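Section 4: Setting up your Custska sit-stand desk for the first time

By now you should have the frame bolted together, the top screwed down and the whole thing standing the right way up, which is the hardest part of the job and deserves a cup of tea. This section takes you through choosing a spot, connecting the control box, teaching the desk where its lowest point is, and saving the heights you like. Set aside an evening for it if you can, and please read the section through once before you plug anything in.

4.1 Choosing where the desk will live

A desk that moves needs a little more thought than one that doesn't. When it is fully raised it will be a good deal taller than you remember, and things that were well out of the way (a window handle, a low shelf, the corner of a picture) may suddenly be right in its path.

1. Stand the desk where you think you would like it and leave a gap of at least 60 mm between the back edge of the top and the wall.

2. Look straight up. Check for shelves, sloping ceilings, lamps and open windows, and then check again with the window open, as we have had more than one letter about that.

3. Look underneath. Move away any drawers, waste bins, boxes or computer towers that the top or the crossbar could come down on.

4. Find the nearest wall socket and make sure the mains lead reaches it with some slack. The lead supplied with the Custska is 252 cm long, but remember that part of that length will travel up and down with the desk.

Note: If your floor is carpeted, let the desk settle for a day before you level it. Thick carpet squashes down slowly under the feet, and a desk that was perfectly level on Wednesday evening may have a slight lean by the next morning.

4.2 Levelling the feet

Each foot has a round adjuster at both ends. Turning it clockwise, as seen from above, lowers that corner, and turning it the other way lifts it.

1. Start with all four adjusters wound fully in.

2. Place a spirit level (or a phone with a level on it, which does perfectly well) across the middle of the top, left to right.

3. Wind out the adjusters on the lower side a half turn at a time until the bubble sits in the middle.

4. Turn the level so that it runs front to back and do the same again.

5. Press gently on each corner in turn. If one of them rocks, wind its adjuster out until it just touches the floor.

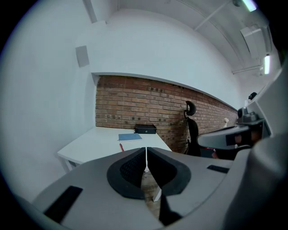
It is worth taking your time over this. The two lifting columns are driven by separate motors, and they get along best when they are both standing properly upright. A desk that leans will still go up and down, but it will be noisier, and the control box may decide that something is wrong and stop halfway.

Caution: Never slide your fingers under a foot to feel whether it is touching the floor. Use a strip of paper instead. If the paper pulls out freely, there is a gap.

4.3 Connecting the control box

The control box is the flat case you screwed to the underside of the top in Section 3. It has sockets for the two columns, one for the handset and one for the mains lead. The sockets are marked M1, M2, HS and AC.

1. Make sure the mains lead is not plugged into the wall.

2. Push the left column cable into M1 and the right column cable into M2. They click when they are home. If you don't hear a click, pull the plug out, turn it over and try again – they only fit one way round, and forcing them will bend the pins.

3. Push the handset cable into HS.

4. Push the mains lead into AC.

5. Gather up the spare cable and fasten it under the top with the sticky clips provided. Leave a relaxed loop beside each column, so that nothing is pulled tight when the desk goes up.

6. Now plug the mains lead into the wall and switch on. The handset will light up and show either a height or two dashes. Both are normal at this stage.

Note: Please don't run the desk from an extension reel that is still wound up. An ordinary flat extension lead is fine, provided that it is in good order and you are not running a heater from it as well.

4.4 Teaching the desk its lowest point

We call this the reset. The desk has to be shown where the bottom of its travel is before it can tell you its height, and until you have done this it will only move slowly, and only downwards.

1. Clear the space under the desk. Ask children to stand back and have a look for the cat.

2. Press and hold the down button. The desk will creep down until it can go no further.

3. Let go, then press and hold the down button once more. After a few seconds the desk will dip very slightly, rise a touch and stop.

4. Let go when the handset shows a steady number.

5. Press the up button and let the desk rise by a hand's width or so, just to see that both sides are moving together.

Caution: Do not lean on the desk or put anything on it during the reset. The box is measuring how hard the motors are working, and extra weight will give it the wrong idea.

You will need to repeat the reset after a power cut, after a house move, or if the handset shows E41. That code only means that the two columns have lost track of each other, and in nearly every case a reset puts them right. If E41 comes back a second time on the same day, unplug the desk and have a look at the M1 and M2 plugs before you do anything else.

4.5 Finding your own heights

There is no correct height that suits everybody, whatever the charts say, and we would much rather you trusted your elbows. Here is how Quyên Đỗ, who looks after our showroom, goes about it with visitors.

1. Sit down in the chair you will be using, with your feet flat on the floor and your shoulders loose.

2. Let your arms hang, then bend your elbows until your forearms are level.

3. Bring the desk up or down until the top just meets the underside of your forearms.

4. Press M on the handset, then 1. The display will blink, and your sitting height is saved.

5. Stand up, in the shoes (or slippers!) you would normally wear at home, and do the same again. Save this height with M, then 2.

Buttons 3 and 4 are free for anyone else who shares the desk. Live with your settings for a week and then adjust them. Most people find that their first standing height was a little too high, and saving a new one simply writes over the old.

Do go gently with the standing to begin with. A quarter of an hour here and there is plenty for the first few days, and if your feet or back begin to grumble, sit down again.

4.6 If the desk stops on its way

The desk will stop and back away a little if it meets something solid. Let go of the button, look above and below for whatever it has touched, move it and carry on. If you can find nothing in the way, try turning down the sensitivity, as explained in Section 6.

The motors are also made to rest. After a lot of going up and down in a short time, the handset will show HOT and the buttons will stop answering. Leave the desk switched on and let it cool in its own time. Switching it off at the wall won't hurry things along.

For anything this section doesn't cover, write to Khang Trịnh at the Custska help desk and quote part number 518 if your question is to do with the control box. It helps him a great deal if you also give the code shown on the handset and say whether the desk stands on carpet or a hard floor.

Section 5: Tidying your cables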